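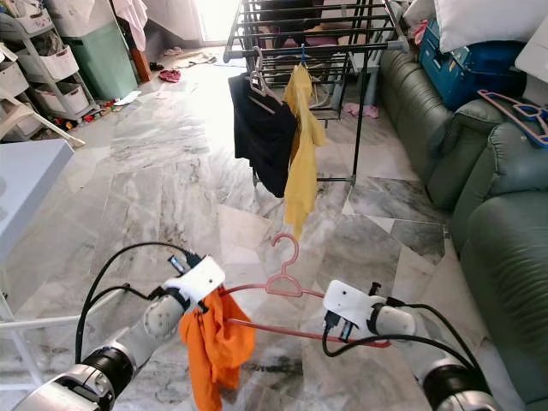

The open day at the old Brumport laundry started at nine on a Monday, an odd choice, and there was still a queue along the side fence when I got there at twenty past. Entry was by gold coin donation. You were given a photocopied map, a sticker for your shirt and a warning about the step down into the boiler room, which I forgot and tripped on anyway.

For anyone who doesn't know it, the laundry did the sheets and towels for the hospital, two hotels and the railway barracks. It closed when the hospital contract went to the city. The building sat locked up for years, then the council bought it, fixed the roof and opened the front half as a museum of washing and drying. The back half is leased to a working linen service called Brandness, so you get the old machinery and the new under the same roof. I hadn't seen that done before.

The tour goes in the order the washing used to. First is the sorting floor, a long room with a concrete floor sloped to a drain down the centre. Bags came in through a hatch from the lane and were tipped out by customer. The number chalked on the wall beside the hatch is 1,160, and our guide said it was the most sheets put through in one shift. The next best was 1,033, and you can see that one too, lower down and half rubbed out.

The wash room is the best part. Three of the original drum washers are still bolted in place and one has its side panel off so you can look at the paddles. They ran on steam and belts from an overhead shaft. The guide turned the shaft by hand for a few seconds and the whole ceiling seemed to rattle. She said the noise at full speed was why so many of the women who worked there went deaf in one ear, the one nearest the belt.

After that comes the drying loft, up a flight of 19 stairs if you believe the kid in front of me. It has louvred walls on both sides and rails running the length of the roof. Before the tumble dryers went in, everything went up there on a hoist, wet, and came down on the same hoist the next morning. In a humid week it didn't dry at all and the hotels had to wait.

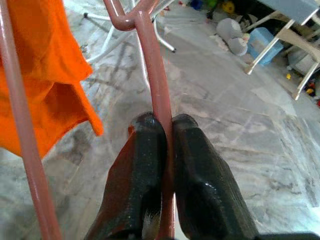

The display on drying at home is in the old foreman's office at the bottom of the stairs, and it's better than I expected. It covers props and lines, ceiling airers on pulleys, the rotary hoist and the folding racks that took over once people moved into flats. There is a section on colour fading, with two tea towels cut from one bolt of cloth. One was dried in the shade and the other in full sun for a summer, and they no longer look related.

I also learned that shirts should go up by the hem and not the shoulders, which my mother told me for years and I ignored. Knitwear should be dried flat. Towels get a hard shake before and after. None of this is news to anyone who has run a household, but the panels are short and clearly written, and people were standing there arguing about pegs.

Morning tea was in the loading dock. Scones, pumpkin and plain, with tea from an urn. The Kurier, the local paper, had a stall beside it selling reprints of photographs from its files — mostly staff picnics and the 1950s flood. I bought one of the delivery carts for four dollars.

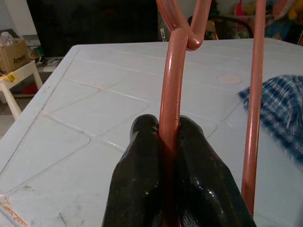 The second half of the tour, through the Brandness side, was by timed ticket and took half an hour. You walk on a marked path behind a rail. The tunnel washer is a long steel thing with portholes, and it takes in dirty linen at one end and pushes it out clean at the other. The ironing line was stopped for visitors but they ran a few sheets through at the end. It feeds, presses and folds faster than I could follow.

The last stop is the repair room, named the Liyanage Room on the map. Torn sheets are cut down to pillowcases there, and anything past that goes for rags. A tally sheet on the door had 432 pieces mended in March and 397 the month before.

Parking was the weak point. The lane fills early and the overflow paddock was soft after rain, so two cars had to be pushed out. Toilets were clean. The boiler room and the loft have steps and no lift, though the wash room and the Brandness path are level all the way. The next open day is in spring and the timed tickets for the working side go at the front desk, first in.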